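Teardown cell notebook — student disassembly project, December
Entry by V. Macedo, hard drive and carrier step
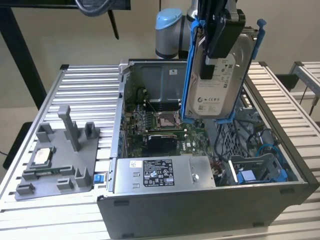 Picking up from the grip tests. The plan for this session was the drive removal routine only: approach from above, close on the top edge, pull the carrier clear of the cage, lift, hold, put it back. CPU and heatsink steps stay as they were. Helmi ran the pendant for the first half and I logged, then we swapped.

Settings carried over from last time except as noted:

Lift height 100 mm above the chassis wall
Hold at top of lift 5 s
Close force unchanged
Slow approach for the last 30 mm, previously full speed all the way down

The slow approach was Helmi's change. Before it, the fingers arrived with enough speed to push the carrier down into the cage, and the controller flagged contact and stopped. With the slow segment in, no contact stops on the approach. The cycle is longer. I don't care about that yet and the competition rules don't score time in the first round.

Tower lies on its side, side panel off, power supply toward the near edge of the table. Keep it that way. The Kullorine group's notes have it turned end for end and their waypoints can't be copied across, which cost us an afternoon earlier in the term.

Failures, in the order we got them:

1. Gripper closed on the drive but off center. The carrier rotated during the pull and one side dragged in the cage. Stopped by hand. Shifted the grasp point 5 mm toward the middle and re-taught it. Did not recur.

2. Cable snag. A SATA cable had worked its way over the carrier and came up with it. The routine has no way of knowing this. For now the cables get dressed along the inside edge of the case before each run, by a person, and that goes on the checklist. Helmi wants a check on motor current during the lift and an abort above a threshold. I agree, but we need a baseline first, so current is now logged for every lift. Log is set to 2,000 samples per run, enough to cover approach through hold.

3. Re-insertion jammed. The carrier goes in at a slight angle and binds. This is the real problem and we did not solve it. Tried slower, tried a small wiggle in the horizontal plane, tried releasing early and pushing down with closed fingers. Pushing down worked once and I would not trust it. Set re-insertion aside. The task only asks for removal and placement in the tray, and we were putting the drive back mostly to save ourselves a reset.

Note on the latch: the routine assumes it has been released before the arm moves in. Doing that with the same gripper is a separate skill and Helmi has started a page for it further back in this book. Do not run the pull with the latch engaged. The grip will hold longer than the plastic will.

Tray: the fixture is the printed one, second revision. The CPU pocket is good, leave it alone. There is no proper place for a 3.5-inch drive in its carrier yet. Options are a taller slot that holds it upright, or a flat pocket with a rotate move before release. Upright is simpler for the arm since the drive is already vertical when it clears the case. I will draw the upright version with a chamfered mouth, given what happened with re-insertion. Clearance to the tall post needs checking against the gripper body as well as the fingers. I forgot the body last time.

Table: the tray had crept toward the case again between sessions. It is located by hand against the table slots and that isn't good enough. Two T-nuts and a stop would fix it. Matoušek has the box of T-nuts, ask before taking.

Frames: re-zeroed the case frame off the near wall at the start and checked it at the end. No drift worth writing down. If anyone bumps the case, redo the frame before blaming the grasp point.

Software: still on the Skindier branch for the motion script. The merge with main is waiting on the naming cleanup. I changed "pull_hdd" to "pull_carrier" because that is the part that has to come free, so update any sequence that calls the old name. The old name now raises an error on purpose.

Next session:
Draw and print the upright slot
Fit the stop and T-nuts
Collect 30 lifts with current logging, cables dressed, same drive throughout
Helmi to write up the latch release as far as it goes
Read the rules again on whether the carrier may stay on the drive for scoring — I think yes, Helmi thinks it is ambiguous

Left the script at the last working commit. Pendant is back on its hook, key in the drawer.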